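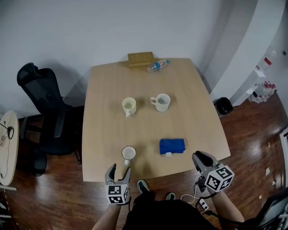

March 11, 2024
Jawad Mirani

Notes on the open day, written up from the back of the visitor list while I can still read it.

First group in at ten, a mixed lot from Dradcombe, mostly teachers and a few parents. Did the introduction standing up this time and kept it to 5 minutes. In October I talked for far too long and people started looking at their phones. Went straight to the table and the grippers after that and filled in the background as questions came up. Much better.

The task was mugs again. Pick up, move, put down, with the blue cloth as a second object for anyone who wanted to see something soft handled. Mugs are good for visitors as they all have an opinion on how a mug should be held. Two asked straight off why we don't take it by the handle. I said we do both, rim and handle, and that we want both in the recordings. Should have had one of each ready to play back on the laptop. Put that on the list for next time.

Main points explained, for whoever does the talk next:

The person holding the grippers is teaching the arm. Say this early. Half the first group thought the hand-held tools were the finished product and were trying to work out who would buy them.

The marker cubes tell us where each gripper is. I compared them to the corner marks on a printed form and that seemed to do the job. Don't get into calibration unless asked.

Mistakes are kept in but labelled. A man from Ansari asked about this and wrote the answer down, so it may come up again when they visit properly.

We have 484 recordings of the mug task up to last night, before anything from today is added. Of those, 67 are marked as failed, nearly all slow or crooked put-downs. I gave both figures when asked. Ikesura would like us to give only the total, but I don't see the harm and visitors seem to trust the rest more once they've heard it.

Second group was smaller and asked harder questions. One wanted to know how many hours of a person's time it takes to get a useful result for one task. I didn't have a proper answer. I know how long a recording runs but we have never written down the setting up and the checking afterwards. We ought to. Will start a column for it in the log.

Moved the talk round to the other end of the table for this lot so they could see how the fingers open and close from the side. The fingers drew more interest than the software did. 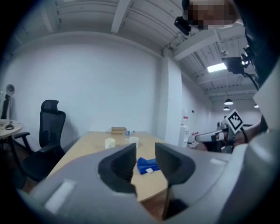

Jornden wrote under my draft of these notes that the second group got the better demonstration and that we should do it slower still, with one mug and no talking until the gripper has let go. Fair comment. I was talking over my own hands for most of the morning.

Other things to sort out:

Cable on the right-hand gripper wants a clip. I kept minding it when I should have been looking at the table.

Feedback sheets: 87 printed, far too many. Keep the spares. The question on "ease of use" is badly worded, people took it to mean the building.

Need a short handout with the task steps on one side and a contact address on the other. Three people asked for something to take away.

Recordings from today to go in their own folder until they have been checked. Don't add them to the main set yet.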